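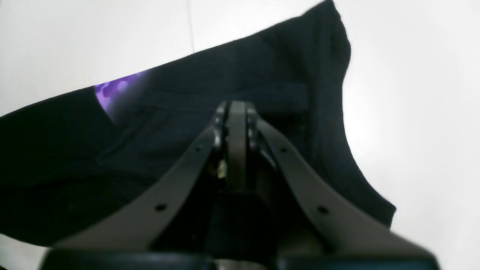 Can a machine do your chores yet? A few tips before you spend anything

Every January the letters come in asking whether it's time to stop teaching the kids to fold and wait for the robot. My answer is the same as last year, with a little more detail. Keep teaching the kids.

I run the laundry column on this page, and I spent 11 years before that in the back room of a wash-and-fold in Venirthorpe, so I come at this as someone who has folded a great many T-shirts. We charged by the pound and we were timed. A good folder does a plain tee in a few seconds and is looking at the next one while her hands finish the first.

The T-shirt test

When somebody shows you a robot video, look for the T-shirt. A shirt has no shape of its own. Pick it up in one place and the rest goes wherever it likes. A dark one is worse, for people too: on a solid black shirt under kitchen light I have to hunt for the side seam with my thumb.

So ask these things of any folding demo:

Where did the shirt start? Laid out flat on a clear table is the easy half of the job. Mine start in a heap, inside out, with a sock up one sleeve.

Is the video sped up? Watch for a clock, or a person walking past in the background. If there's neither, assume it is.

How many in a row? One shirt is a trick. A basket is a chore.

Who puts the stack away? The dresser drawer sticks, and it's upstairs. 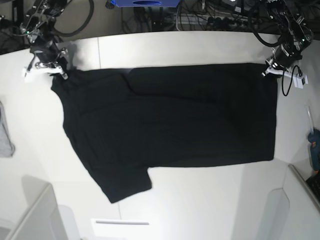
Two arms, one black T-shirt, a grip on each upper corner.

I'll give credit where it's due. Holding a shirt by two corners is how I'd start as well. With two points held you can pull the cloth straight and get rid of most of the creases before you fold anything. If a machine has learned that much, it's ahead of my brother. What comes next is the part I want to see: sleeves in, sides in, bottom up, and the whole thing still square when you let go.

How to fold it yourself

Lay the shirt face down. Smooth from the middle out to the side seams with flat hands. Fold one side in to the middle of the shoulder, lay the sleeve back on itself, and do the same on the other side. Bring the hem up to the collar in two folds. For printed shirts, let them cool fully after the dryer, or the print may stick to itself.

If your table is slick, put a bath towel down first. The shirt stays put and you'll stop chasing it.

What machines already do well

The washer. I mean it. It took over the worst of laundry day and it works because the clothes can go in any old way. Same with the dishwasher. The robot vacuum is fine on bare floors if you pick up after yourself first, and then you've done part of the vacuuming.

Da-eun Wang wrote in from Wiltau, where she works on a packing line, and says it's much the same on the floor there. Boxes go by machine. Anything floppy goes to a person. Her line does 404 cartons on a normal shift and the bagged goods are still set in by hand.

What I'd buy in the meantime

A folding board. Mine is a Barasa, 57 dollars less than the next one up, and it has outlasted two irons. You can cut your own from stiff cardboard, as wide as you want the finished stack.

A second hamper, so the darks are sorted before wash day.

A reader in Urnulberg asked whether she should put down a deposit on a folding machine she'd seen advertised. I asked her to find out if it does fitted sheets. She's still waiting to hear back, and so am I.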